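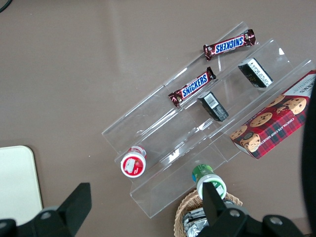
*Expositor transparente de tres niveles, con una chocolatina Snickers en el estante más alto.*

# Kovireo - diario de operaciones para inversores particulares

Kovireo es un programa de escritorio para quien compra y vende acciones por su cuenta y quiere saber, de una vez, por qué entró en cada valor. Lo empezamos en Urkora como una hoja de cálculo interna y le hemos cogido muchísimo cariño (¡la hoja llegó a tener 2000 filas!).

La versión actual trae un cambio que nos encanta: cada compra puede llevar una nota, y la nota reaparece cuando vas a vender. Leer lo que pensabas en agosto, con el gráfico delante, es una cura de humildad estupenda.

## Qué incluye

- Importación de extractos en CSV, con comisiones y cambio de divisa
- Cálculo de plusvalías por FIFO
- Vista Lenz: toda la cartera en una pantalla, por sector o por divisa
- Alertas de precio y de dividendos
- Copia local cifrada

## Ficha

| | |
|---|---|
| Referencia | 2379 |
| Equipos por licencia | 2 |
| Carteras | 4 |
| Módulo opcional | Nalow (opciones y futuros) |

Kovireo no envía órdenes al bróker ni recomienda valores. Los datos de bolsa llegan con retraso - para operar en el día se queda corto.

Ficha revisada el 2/9/19.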